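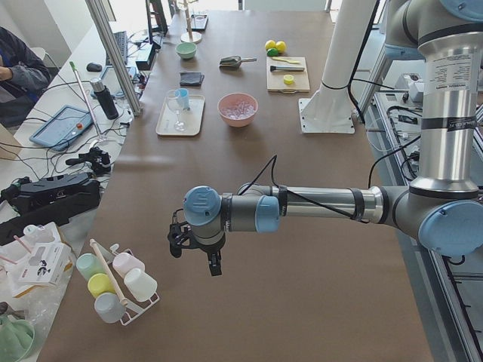

The drinks table in July, with the arm waiting for its next go.

I've been promising a post about my days on the drinks table for weeks now, mostly to my sister-in-law, who thinks I sit in a room and play with a robot. (She isn't far off.) So pour yourself something and get comfortable, because I've never managed to tell a work story in fewer words than it needed.

The project is called Zirari, and what we're after is a robot arm that can help set up a simple drink: take a cup off the rack, scoop some ice, move a lemon or a lime over to the board, that sort of thing. We don't write out the motions for it. We do the job ourselves, steering the arm from start to finish, and everything gets saved: how the joints moved, when the gripper closed, what the cameras saw. Then the learning system at Oltine goes through all of that and tries to work out what we meant. One full run of a task is an episode, and as of this morning we have 1,641 of them. I remember when we had 32 and thought that was a pretty good week!

People always ask me what the hard part is, and they expect me to say the knife or the wine glass. The glass does make me hold my breath, I'll admit. But the cups on the mug rack have taken more out of me than anything else on that table. They hang upside down on their pegs, so you have to come in, take hold gently, and then draw the cup off along the peg, at whatever angle it sits. If you pull straight up, the whole rack comes along for the ride. I did that so many times in my first days that I started hearing the little scrape of it in my sleep. Now I can feel it coming, or I tell myself I can, and I ease off before the base lifts.

Funny enough, the scrapes weren't all wasted. I used to throw out any run where I fumbled, because I wanted my episodes to look nice. I was a little vain about it. Then we had a long talk over lunch about what the system learns from somebody who never makes a mistake, and the trouble is that the first time it drifts off to one side it has no idea how to get back. So now we keep the runs where I miss the cup, back up, and get it on the second try. I still toss the ones where something gets knocked to the floor. We've kept 75 of the recovery runs so far, filed under their own tag, and I'm oddly fond of them.

Between episodes comes the shuffling. If the bowl always sits in one spot, the robot learns the spot and never learns the bowl. So we move things. The lemons go to the other side, the scoop gets turned around, the black cloth is folded another way or left in a heap. For a while I did this by whim, and then somebody looked over my layouts and pointed out that I put the cutting board to the right nearly every time, the way I do in my own kitchen. I had been teaching the poor thing my kitchen! We use a printed list of layouts now, and I follow it even when it asks for something that looks silly to me.

The other piece of my day is going back over what was recorded, and for that I have a mug of tea and a great deal of patience. There are the wide views, which are easy on the eyes, and then there are the close ones from down at the wrist. I like the close ones more than I expected to, even when there is hardly a thing in them.
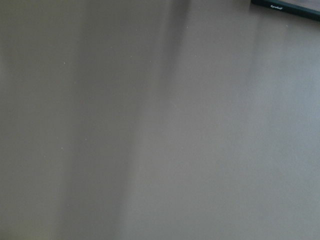

A wrist view with plenty of gray, a long soft shadow, and a dark something up in the corner.

My first instinct with a picture like that was to cut it. Gray surface, a few pale specks, a bit of white lettering I couldn't read if you paid me. But you can't go through an episode and pull out the dull moments, any more than you could teach someone to drive by only showing them the turns. The camera spends a lot of its life looking at not very much, and the system has to keep its head through those stretches too. Shadows especially. They slide around, they change the color of everything, and I want it to have met plenty of them before it goes to Sibiya, where the second table is being set up and the light comes in from a whole different side.

My checking routine, for those of you who do this kind of work and wrote to ask, is very plain. I watch the start and the end of each episode at normal speed and the middle at 2 times speed. I check that the label matches what I did, because late in the afternoon I have been known to write "lime" over a perfectly good lemon. Then I go through the wrist view by itself, once, without stopping. If I find a mistake in the label I fix it right then. I used to save them up for the end of the day, and the end of the day had other plans.

We tried a tool called Dresine for a while that was meant to sort the good runs from the bad ones for us. It did all right with the scooping and badly with the rack, and I went back to my tea and my own two eyes. Maybe we'll give it another chance once there's more for it to go on.

Tomorrow's list has me starting with the pale pink cup, then the cutting board on the left for the whole morning. I'm going to reach for the right side every single time, I just know it.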